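The Man Who Irons Nothing

Wen-hsiung Tai folds for a living, or as close to a living as folding gets you. He teaches a Monday night class on household linens in the back half of a dry cleaner called Albers, where the counter closes at six and the chairs come out at half past. I had expected a monk. He was eating a corn dog.

"Sit anywhere that isn't the table," he said. "The table is for cloth."

The table is white and very bright, and he keeps it that way with a zeal he does not extend to the floor. On the subject of surfaces he can go for some time. A dark table hides lint until you have folded it into your towels. A patterned one makes it impossible to see whether an edge is straight. A bed, which is where most of America folds its laundry, he regards as a kind of swamp.

"You put a towel on a bed and the bed moves," he said. "Then you blame the towel."

He came to this late. For years he kept the books for Wullitz, a restaurant supply house, and spent his days on invoices for stockpots. When the company was between warehouse managers he was sent down to find out why the napkin orders never matched the paperwork. The napkins had been stacked by a person in a hurry, in heaps, and the only way to know how many there were was to fold them again. It took him the rest of that week. He remembers it the way other men remember a summer in Spain.

"I had 280 napkins done and I didn't want to go back upstairs," he said. "My boss thought I was having a breakdown. My wife also thought so, but she liked how the closet looked."

The class is called Fesorness, a name he will not explain beyond saying that his daughter made it up when she was small and that it was available. It runs for three weeks, then starts over with new people. Week one is towels and washcloths. Week two is shirts. Week three is fitted sheets, and attendance drops.

I asked whether it bothered him that people quit before the sheets.

"They come to me wanting the sheet," he said. "All of them. They walk in and say, teach me the sheet. I say, show me your washcloth. They show me the washcloth and it's a disaster, and now they're mad at me about a washcloth."

The washcloth is the foundation of his whole system, such as it is. He has opinions on it that a reasonable person would call excessive, and I say that as someone who now shares two of them. The first is that you never start with the cloth in a ball. You pick it up by whatever part is nearest, let it hang, and look for a corner. The second is that you don't shake it. Shaking is what people do when they haven't found the corner and would like to look busy.

"Watch anybody fold," he said. "They grab, they shake, they grab again. They've handled it five times and it's still a lump. Let it hang. It wants to go down. Gravity is free."

I tried this in front of him with a hand towel from his practice pile and got hold of what I took to be a corner. It was the middle of a hem. He let me go through the entire fold before mentioning it.

His dislikes are many, and he is generous with them. He dislikes fabric softener, which he says makes towels slide around in the stack and turns them into poor towels besides. He dislikes rolling, a practice he blames on hotels. ("A roll is a fold that gave up.") He dislikes wire shelves, closet doors that open inward, and any basket deep enough that something can live at the bottom of it. He once bought a plastic folding board from an outfit called Widus, the kind with flaps that you swing over a shirt, and used it until a hinge cracked. It is now under a plant.

"It worked fine," he admitted. "That was the annoying thing. I felt like I was making a sandwich."

What about ironing? He looked at me as though I'd asked about bloodletting. He owns an iron. He thinks it's in the garage. If a thing comes out of the dryer promptly and gets folded while it's still warm, he says, most of what you'd iron out was never there to begin with, and the rest is linen, and linen is supposed to look like that. I pointed out that his own shirt could have used some help. He said it was his wife's day to do the dryer.

There were nine students on the night I visited, though the sign-up sheet by the door had more names than that. A young couple had come because of a wedding registry and were already disagreeing about thirds versus quarters. A retired bus driver sat in front with her own towels in a grocery bag, not trusting the house supply. Tai moved between them with his hands behind his back, like a man touring a prison.

He does not give many compliments. The bus driver got one, for a bath towel folded in thirds lengthwise and then in half, and in half again, with the round edge facing out. She asked him why it mattered which edge faced out. He opened the cupboard behind him and pulled one towel from the middle of a stack by that round edge, and the stack stayed where it was. The couple stopped arguing and wrote it down. 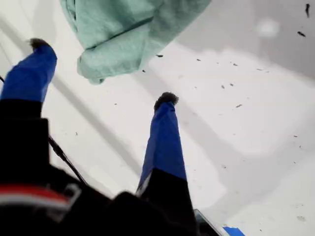
The trouble with terry, he told the class, is that it has a memory and the memory is always of the dryer. A cloth that was left bunched will want to stay bunched. The hem curls under on itself and rolls up, and a person who isn't paying attention folds right over the roll. Then the stack leans. He ran his thumb down the length of a hem to flatten it, turned the cloth a quarter, and did the next one. He does every side. It takes longer to describe than to do, and he described it twice.

"You're not pressing," he told the half of the couple who was pressing. "You're just introducing the edge to the table."

When the class broke for coffee I asked him about flannel, because I own a great deal of it and had been feeling judged. Flannel is easier, he said. It holds still. His complaint about flannel is that it picks up everything, and that people who own flannel sheets tend to own dogs. He has nothing against dogs. He has simply seen what is in the folds.

And the fitted sheet? I was not going to be there for week three, so I asked for the short version. He said there wasn't one. Then he took a twin sheet down from the shelf, put a hand inside each of two corners, and tucked one corner over the other. He found the remaining two, did the same, and laid it on the table as a rough rectangle with one ugly side. He folded the ugly side in. It took him under 30 seconds and I could not tell you, on penalty of death, what happened in the middle.

"Everybody thinks it has to be beautiful," he said. "It's a bag with elastic. You hide the bad part and you close the door."

I asked if he folded everything this way at home. The question seemed to tire him. Underwear goes in a drawer loose, he said, as it does in every house he respects. Socks are paired if they're lucky. The kitchen towels are done properly because company sees them. His grown daughter, the author of the name on the sign, keeps her clean laundry on a chair, and has informed him that the chair is a system.

"It is a system," he said. "I looked at it. She can find things. I didn't touch it." He thought about this. "I touched one pillowcase."

The second half of the class was practice. He handed out washcloths, took them away, wadded them up, and handed them out again. The bus driver finished first and started on her neighbor's. The couple reached a settlement on thirds. My own washcloth came out square on three sides, and on the fourth it did something I'd prefer not to discuss.

Tai picked it up, let it hang from one corner, and gave it back to me.

"Again," he said.

The next round of Fesorness starts in October, in the back of Albers, at half past six. Bring a towel of your own if you're particular. Bring a fitted sheet if you plan to stay.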